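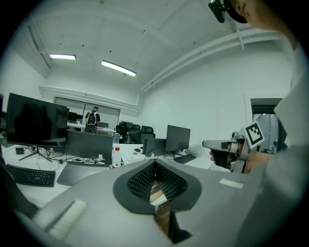 A long white desk with monitors and keyboards in the office.

About Huviner

Huviner fits out and maintains shared office desks. We supply desks, monitor stands, keyboards, mice and cabling to firms that do not wish to run a facilities department of their own, and we look after the equipment once it is in place. Our office is in Clindolberg. The desks we work at ourselves are managed under the same rules as those of our clients.

What we do

The work falls under two headings: installation and desk upkeep.

Installation covers delivery, assembly, placing of screens and routing of power and data leads. Straight desks are supplied in two depths, the shallower being 700 mm. Curved desks are made to order by Dawber and are measured on site before the order is placed. Monitor height is set for each user at handover and recorded on the desk sheet.

Desk upkeep is a scheduled visit. The surface is cleared, wiped and put back in order, leads are traced and tied, and any item that does not belong to the desk is set aside for collection. Most clients take a weekly visit. In Clindolberg it falls on a Thursday, before the office opens.

How a desk is put in order

Personal items come off first. Bottles, bags, clothing and sports gear are moved to the end of the desk or to a locker. Laptops are closed and left with their own power adapter beside them. Keyboards are then matched to screens, one to each, and spares go back to stock.

Cables take the longest. A desk shared by several people gathers leads at the middle, between the backs of the screens, and these have to be followed one at a time from socket to device. Leads with nothing at either end are removed. Those that remain are tied at intervals and labelled at both ends.
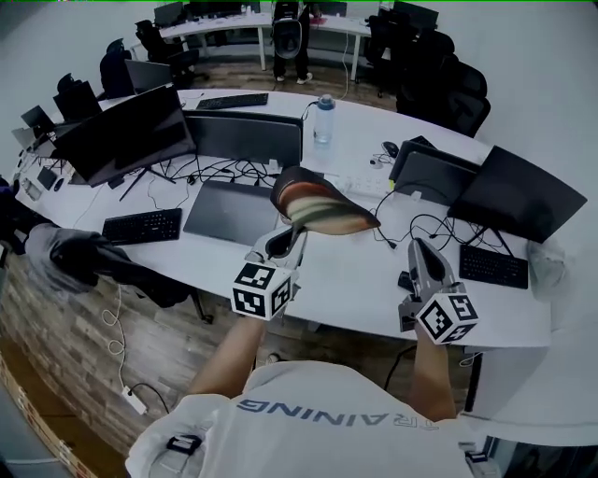 Power strips are dealt with after the cables. Where the desk has a tray underneath, the strip is fixed in it. Where there is no tray, the strip stays on the surface, against the rear edge, with its switch facing the user. Chargers are not left on the floor at the end of a visit. They are coiled and put with the device they serve or, if the device cannot be found, placed in the collection box with a dated tag.

Larger items are treated in the same way as small ones. Bicycle parts, for instance, are moved off the work surface and logged as personal property. We do not dispose of anything without written consent from the client.

Records

Each desk has a number and a single sheet listing its screens, input devices and leads. The sheets are kept in Olano, our stock register, which clients can read at any time. The register at present holds 989 desks across 44 sites. Last year 281 monitors were repaired or replaced under the upkeep agreement. Faults are entered by the fitter on the day of the visit, and the client receives a copy.

Working with us

New sites begin with a survey in which the existing furniture is measured and the sockets are counted. A written quotation follows, with installation and upkeep priced separately. Either may be ordered without the other. Agreements run for twelve months and are reviewed each March.

Enquiries should state the number of desks, whether they are straight or curved, and whether they are shared.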